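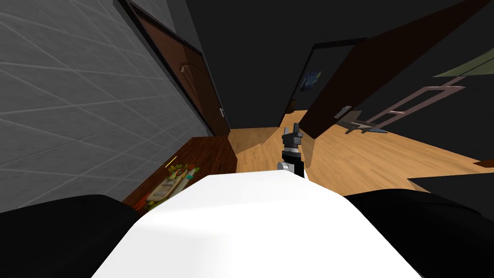
Looking down the hallway

Wedmont Snack Swap: Frequently Asked Questions

Updated Jan 20, 2019

Welcome, snack people! I get a lot of the same emails before each round, so I finally put the answers on one page. If you're new, read the first few and the part about melting. If you've swapped before, the customs section and the bit on wrappers have changed.

What is the Snack Swap?

A mail exchange for people who love trying chips, crackers, candy and cookies they can't buy at home. You fill out the sign-up form, you get matched with a partner, and the two of you mail each other a box. It started as a thread on the old Bravlow message board and got so much fun (and so long!) that it needed its own site. We capped the last round at 200 people and will do the same for the next one.

When is the next round?

Sign-ups open at the end of January and stay open until the spots are gone. Matches go out by email a few days after sign-ups close. Please check your spam folder before writing to me, it's in there more often than you'd think.

What does it cost?

Joining is free. You pay for the snacks and the postage. The spending limit is $15 for what's inside the box, not counting shipping, and I do ask people to stick close to it. A few super generous boxes went out last year and they were wonderful, but the partners on the other end felt awful about their own perfectly good ones.

How many snacks should I send?

Whatever fits the limit. Small bags go a long way! I like a mix of one big thing, a few medium things, and then a handful of single candies to fill the gaps. My favorite box ever had nine tiny bags of shrimp chips from nine different makers, and I lined them all up and ate two of each in order, taking notes.

What counts as a snack?

Anything shelf-stable that comes sealed in a commercial package. Chips, puffed corn, rice crackers, seaweed, dried fruit, gummies, chocolate in cool weather, cookies, nuts, drink powders. Instant noodles are fine and always popular. No homemade food, please, no matter how good your fudge is. No fresh fruit, no meat (jerky included), nothing that needs a fridge, and no alcohol, which also rules out the liqueur-filled chocolates.

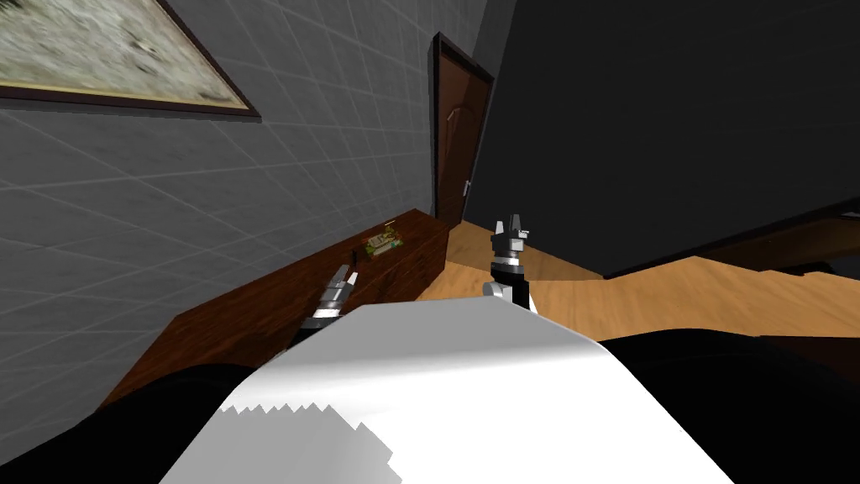
Some things are allowed but a bad idea. Glass jars are heavy and break. Marshmallow cookies flatten. Canned drinks eat up your postage and once burst all over a really lovely selection of wafers, so pick a powder or a tea bag instead.

I live in an ordinary town with ordinary stores. Will my partner be bored?

I promise they won't! This is the worry I hear most and it's the easiest one to answer. Your local potato chip is somebody else's great discovery. The chip brand that only ships to three counties, the peanut candy at the gas station register, the grocery store's own cheese curls – those are the things that get the happiest emails. Walk your regular aisle and pretend you've never been there. Regional flavors of big brands are great too. If you have an Asian, Mexican, Polish or Indian grocery nearby, feel free to mix in a few finds from there, but keep at least half the box local to you.

How do I pack chips so they don't arrive as crumbs?

Box, never an envelope. Put the heavy things on the bottom, flat, and the chip bags standing up on their edges above them like books on a shelf. Air in the bag is your friend, so don't poke it to save space (I've seen it done). Fill every gap with crumpled paper or small candies, close the lid and give it a shake. If you can hear things sliding, add more paper. Canister chips travel best of all.

If your box is going by air, very puffy bags can pop a seam. I slip each one into a zip bag so that at least the seasoning stays put.

Can I send chocolate?

In the cooler months, go for it. If it's warm where you are or where your partner is, skip it or choose something with a candy shell. White bloom on chocolate that's been through a few temperature changes looks odd but it's only the fat moving around, and it tastes fine to me.

What about allergies and diets?

The form has a box for these and your match email shows what your partner wrote. Read the ingredient panel on every single item, including ones you've bought for years, as recipes change. If a label is in a language you don't read, leave that item out when your partner has a food allergy. For vegetarian and halal partners, watch for gelatin in gummies and marshmallow.
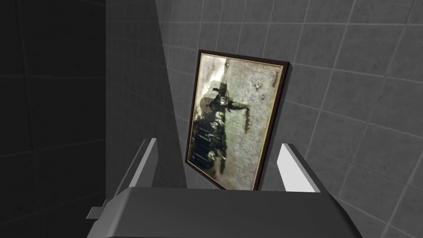

An old sepia photograph in its dark reddish-brown frame

Do I have to swap internationally?

Only if you want to. Tick "domestic" on the form and you'll be matched inside your own country. International swaps are a blast, though they cost more and take longer, and you'll need to fill out a customs form. List items plainly ("potato chips, 2 bags" and so on), give the real value, and mark it as a gift. Rules on food vary a lot from country to country, so look up your partner's customs page before you shop. Anything with meat flavoring can be a problem even when there's no meat in it.

How fast do I need to ship?

Within two weeks of getting your match. Send your partner the tracking number if you have one. If life gets in the way, write to them and copy me. People are very kind about a late box when they know it's coming.

My box never came. What now?

First, message your partner. Then check the tracking and wait a bit longer than feels reasonable, especially for international mail. If it's truly lost, let me know and I'll match you with one of our rescue swappers, who send an extra box to anyone left out. They're the best, and several of them have told me they secretly hope for lost mail.

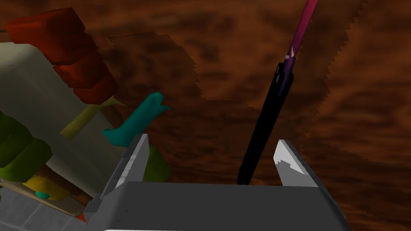 Can I ask for certain flavors?

Please do. The form has a line for likes and dislikes, and the more specific you are, the better your box will be: "sour over sweet, very spicy is fine, no licorice" is a dream to shop for. Asking for one exact product is okay too, as long as you're ready to be surprised if your partner can't find it.

What's the Flavor Log?

It's the page where we all post what we tried. Product name, flavor, where it was bought, a score out of ten and a few words. We have 1510 entries now, which makes me happier than it probably should. You can sort it by flavor, and I recommend losing an evening to the seaweed section. The plum section is small and needs you!

Do I have to post a review?

Nope, it's up to you. A thank-you note to your partner is the only thing I insist on.

What do people do with the wrappers?

A surprising number of us keep them. Rinse or wipe the inside, cut along the back seam, flatten under a heavy book for a couple of days, then slide into a page protector. The metallic ones curl back up unless they get a longer press. If you just want the picture, scan the front before you open the bag – crinkles show badly on a shiny surface once it's been handled.

Is there a theme this time?

There are two, both optional. Rarnik is the name we gave to the sour-and-salty theme after a typo in the group poll that everyone liked too much to fix. Aravena is the sweet one: fruit, flowers, milk flavors, anything pink. Pick either on the form, pick both, or leave it blank and get a mixed box.

Can kids join?

A parent or guardian has to sign up and do the mailing, and then kids can do all the choosing. Boxes picked by kids are fantastic, and there's usually a drawing in there somewhere.

Can a store or a snack maker take part?

Not as a business, sorry. If you work at one and want to swap for yourself, you're very welcome, and please send the weird flavors.

I still have a question!

Use the contact form at the bottom of the site. I answer in the evenings, usually with a bag of something open next to me, and during match week I can be a little slow.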